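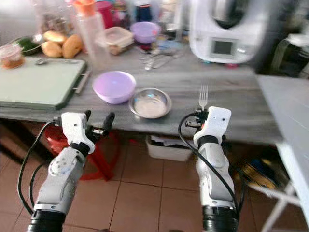 图4-1 备餐台面:砧板、浅紫色塑料碗与不锈钢浅碗、面包、绿叶菜及带盖的透明食品盒

第四讲 冷餐台面的布置与器具选用

本讲接上一讲的清洗与消毒,讲备餐开始以前台面怎么摆。课堂练习的内容是面包配生菜,不开火,四人份。开火的备餐放到第六讲。

一、台面分区

台面按离操作者的远近分成三条:近处、中间、远处。近处放马上要用的空容器和当前的餐具,中间放待处理的食材,远处放整道菜只用一两次的东西,如瓶装调料和已经盖好盖子的盒子。

图4-1大体符合这个分法。两只碗在近处并排,带橙色盖子的高瓶和食品盒靠后,砧板在左侧。左右怎么安排没有统一规定,惯用右手的人多数把砧板放左边,切好的料往右拨进碗里;惯用左手的人可以整个反过来,考核时不扣分。

砧板放斜一点也可以,切长条面包时手肘更舒服。但砧板的角不要伸出台面。砧板下垫湿布,湿布拧到不滴水。

二、容器

1. 塑料碗。轻,碰撞声小,适合拌叶菜和装凉的食材。缺点是容易留油,洗完用手指摸一下内壁,发涩才算干净。刚出锅的东西不要直接倒进去,除非碗底标明耐热温度。

2. 不锈钢浅碗。口宽,便于取用,适合放切好的配料。浅碗不适合搅拌,料容易甩出来。带酸的调味汁放进不锈钢碗问题不大,但当天要倒出洗净,不要过夜。金属内壁反光,底部有时看上去发白,检查时把碗端起来换个角度看,分清是反光还是水垢。水垢用稀释的白醋泡,擦掉后再冲一遍。

3. 带盖食品盒。盒子用透明的,不开盖就能知道里面还剩多少。盖子上贴标签,写品名和制作时间。本课程用的标签卷是Kunell的,每卷84张,每组一卷,用完找助教领。标签贴在盖子上还是盒身上,各厨房习惯不同,本课一律贴盖子。

4. 小罐。抹酱、果酱之类装小罐,取用时用干净的勺,不用已经碰过面包的刀。小罐容易被大件挡住,摆台时放在外侧,手能直接够到。

三、餐叉与其他金属器具

餐叉在备餐里的用途比学员想的多:固定面包、翻拌叶菜、试熟度。拿取时握柄,不碰叉齿。暂时不用的叉子平放在干净的碗或托盘里,叉齿朝同一方向。递给别人时柄朝对方。

有的厨房把餐叉插在筒里。插筒时齿朝上还是朝下,争论较多。齿朝上容易扎手,也容易被人从齿部抓取;齿朝下要求筒底干净并且沥得干水。本课程采用平放,不用筒。

横放在砧板上的金属器具在开始切之前要移开。常见的错误是把它推到砧板远端,以为不碍事,切到一半又滚回来。

四、面包与叶菜

小面包不要提前全部切开。切口暴露在空气里,边缘很快发硬。按人数切,每次切够一盘的量。锯齿刀拉锯式下刀,手不要往下压,压了内瓤会黏在一起。

面包可以短时间直接放在清洁的台面上,超过11分钟就要装篮或者盖布。这个时间是本课程内部定的,目的是让各组养成同一个节奏,外面的厨房不一定这样要求。

叶菜洗净后甩干或者用布吸干,放碗里,不要压实。叶菜碗和抹酱罐离得近时,开罐要注意不要滴到菜里。已经拌了调味汁的叶菜不再放回原来的碗。

五、摆台的顺序

先擦台面,等台面干。
铺湿布,放砧板。
放空碗,两只碗之间留一指宽,也可以靠着,以拿取时不带倒另一只为准。
放叶菜和面包。
放瓶、罐、盒,检查盖子是否拧紧或扣严。
放刀和餐叉,最后放。
站到操作位,双手各伸一次,确认常用的东西不用跨过砧板就能拿到。

收台时基本反过来:刀叉先离开台面,然后是食材,砧板最后收。

六、课堂练习

练习地点在Linddale教学厨房,由Évan Sabatier老师带。每组一张台面,先按自己的习惯摆一遍,记下位置,再按第五节的顺序重摆。两次都从零开始做完四份面包配生菜,各记一次用时。上学期各组第二次平均快了将近4分钟,主要省在找东西上。

记录表填以下内容:
砧板位置(左、右、正前)
空碗数量和材质
做的过程中移动过的物品
有没有绕过别的东西去拿某一件
用时

记录表写铅笔也可以,字要看得清。

七、课后作业

画一张自家厨房台面的俯视草图,标出砧板、碗、瓶罐、餐具平时的位置,再画一张调整后的。不要求比例准确,标出水槽和插座。台面较窄的同学可以把餐桌算进去。三月最后一次课交,纸质或扫描件都收。

参考:Ruppert《家庭备餐基础》讲义第11页,台面分区图。该图把砧板放在正前方,和本讲的摆法不同,两种都可以用,写作业时注明采用的是哪一种。

下一讲:刀具的握法与磨刀。请自带一条厚毛巾。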